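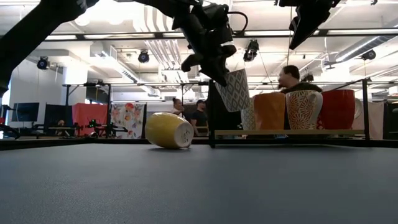
Equipment > Bench Cells > Service Kits

Fimora Finger Service Kit for Two-Arm Bench Cells

By Malachy McGrath, January

I sell this kit, so take what follows with that in mind. I also run a cell with the same fingers on it, and I have thrown away enough maintenance products to be suspicious of any new one.

The kit covers the gripper fingers and the cable at the wrist of a two-arm bench cell. It does not cover the arm joints, the controller or the table. If your arm is drifting at the shoulder, new finger pads will hide it for a week and then you will be back where you started, minus the price of the kit.

What comes in the box

A set of 4 replacement finger pads, enough for both grippers. Screws for the pads, with a few spares. A short hex driver. Two cable clips for the wrist. A plastic setting gauge for the finger gap. A card of instructions, which is too brief, so I have written my own below. Part number 3125. The older kit has the same pads but no gauge, and I would not buy it even at the lower price.

Does it do what the label says?

Mostly. Fimora says the pads outlast the ones the gripper ships with. Ours have, on glazed mugs, on a rack job where one arm lifts a mug over the others in the row. That is a fair test of grip and a poor test of wear. If you handle cast parts or anything with a burr, I have no numbers for you and I don't trust the ones in the brochure.

The brochure also says "fit in minutes." The first pair took me 27 minutes with the arm parked properly and the driver already in my hand. The second pair went faster. Anyone quoting less has left out the gap check.

Fitting the pads

Park both arms clear of the table and cut power to the cell. Do not trust the soft stop on the pendant. Open the gripper fully before the power goes off, or you will be working in a space too tight for the driver.

Take the old pads off one finger at a time. Wipe the metal with a dry cloth, then alcohol, and let it dry. Old adhesive from a home-made pad has to come off completely. I have seen people leave a strip of it and then blame the new pad for sitting crooked.

Start both screws by hand. Snug is enough. The threads in the finger are soft and a stripped one means a new finger, which costs far more than this kit.

Close the gripper on the gauge at low speed and look at it from the side. Both pads should touch along their whole length. If only the tips meet, back the screws off a half turn, seat the pad again and retighten. If it still won't sit flat, the finger is bent, and no kit fixes that.

The cable

This is where I part company with the instruction card. It tells you to clip the wrist cable tight along its full run. Don't. The cable needs enough slack to let the wrist turn all the way in both directions, and a tight clip turns every rotation into a pull on the connector. Leave a loop, then move the wrist by hand through its full travel with the power off. The loop should clear the fingers and anything standing on the rack. If it brushes a mug handle it is too long.

The extra clips sold by Nernholm fit as well and are cheaper. I stock them. Tzavaras makes a spring sleeve for the same spot that looks good in the catalog and collects dust in the coils, so I stopped carrying it.

After the work

Run your slowest program with something you don't mind losing. Cheap mugs are good for this. Try a fat one and a narrow one, picked up by the rim and then by the body. Do the same with the second arm before you run the two together. One arm behaving tells you very little about the other.

Check the screws again at the end of the first shift. After that I look at them monthly.

Fit and price

Fits the Esolus bench gripper, long-finger version only. The short-finger version uses a different screw spacing, and the pads will not go on however hard you push.

$76 per kit, shipping extra. Unopened kits can come back. Pads that have been screwed down can't.

Tags: grippers, finger pads, cable care, maintenance

We use cookies to remember your cart and measure visits. Accept / Manage settings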